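Unit 3 handout: Doors, and the rules for opening them

Bring this to the lab section. Niloufar Arabzadeh will be running it, and she will ask which rule you are on at any given moment. "The door one" is not an answer.

Some of you came to this course to make robots fold laundry or explore ruins. First you will spend two weeks on doors. The Mesley simulator ships with a house full of them, and the course rules were written almost entirely by people who had broken one.

A word on status. What follows is our house practice, known as the Humville rules after the room where the first draft was argued over. It is no substitute for a published safety standard. If you go on to work with real arms near real people, you will be handed a much thicker document, and you should read that one too.

Rule 1. Approach with the gripper open and stop short.

Open the fingers before you are near the handle. Stop at the standoff pose, then check three things: that you have the right door, that you know where the handle plate is in the wrist view, and that the wrist roll is what you think it is. A wrist camera has no loyalty to the horizon. If your code assumes that the long side of a plate is vertical in the image, it will be right until the wrist turns. 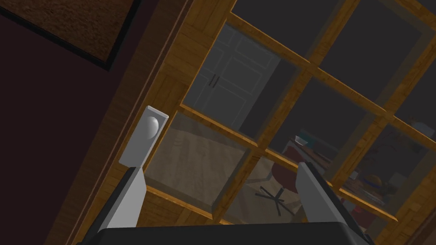 The standoff distance goes in your config file under its own name. Do not bury it in the motion script as a bare number. Last September a team did this in four places with four different numbers, and we spent most of an afternoon finding out which one was in charge.

Glass gets its own paragraph. A glazed door gives you a nice view of furniture that you can't reach. Your planner must treat the pane as solid even when the depth data cheerfully reports a chair on the other side. Mark panes by hand in the collision map if you have to. There is no shame in it.

Rule 2. Know where both arms are.

The task uses one arm. You have two. The idle arm must be in a named rest pose or under active control, and "wherever it was" is neither of those. Most of the collisions in the Lultar logs from last term involve the arm that had no job. 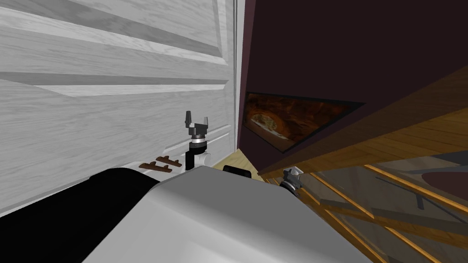
Check the swing of the door against the base as well as the arms. Students plan a lovely path for the hand and then pull the door straight into the robot's own body. The body counts. So does anything on the floor: if it is in the path of the door or the wheels, log it and plan around it. Don't delete it from the world file because it is annoying. Graders can read a diff.

Rule 3. Close, confirm, then move.

Closing the fingers and having a grasp are separate events, and your log needs a line for each. Being on both sides of a knob is geometry. A grasp needs contact on both fingers and a grip force inside your stated limits.
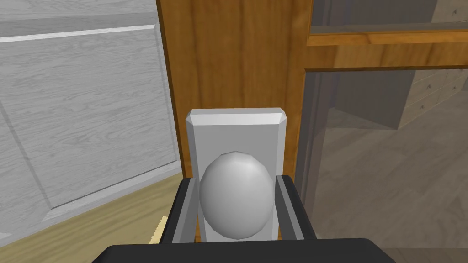

Round knobs are worse than levers. They slip, and they slip quietly: the wrist turns, the joint angles look great, and the latch has not moved at all. Compare wrist rotation with knob rotation. If the two disagree by more than your tolerance, stop, open, back off to standoff and start Rule 1 again. You get 2 retries. After that the run ends and is logged as a failure, which costs you far less than a run logged as a success that wasn't one.

Hamidreza Khosravi's Escobar data set, on the course drive, has 3,709 attempts on knobs and levers. Read at least 9 of the failures from start to finish before you write any code. Skimming the summary table is popular and doesn't help.

Rule 4. Leave things so that the next run can start.

Release, retreat along the line you came in on, and only then turn the base. Turning with a hand still close to the hardware is how a door gets opened twice. 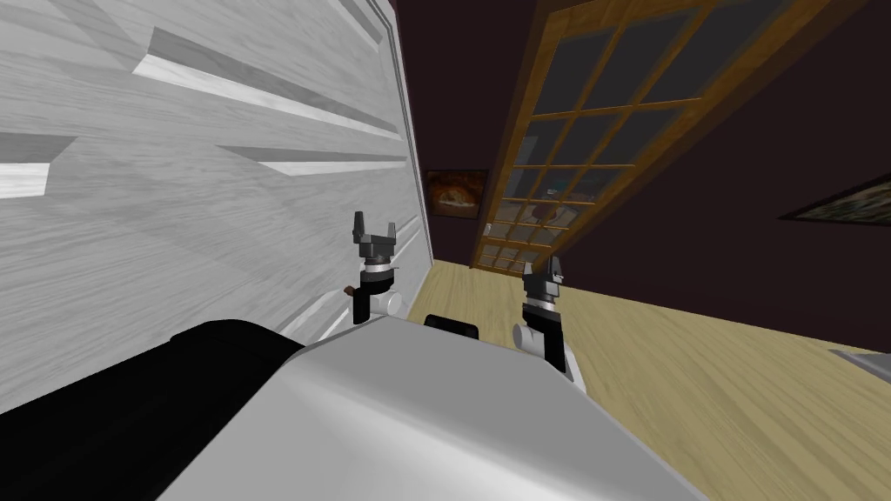

Save the final state of every run from the overhead or head view as well as the wrist view. The wrist is good at showing you the handle and bad at showing you what the elbow is up to.

What to hand in

One config file with all limits named.
Logs for every run, failures included, with the rule number at each stop.
A page on one failure: what the log said, what the pictures said, and where they disagreed.

Late work goes to Niloufar. She is fair, but she does read the timestamps.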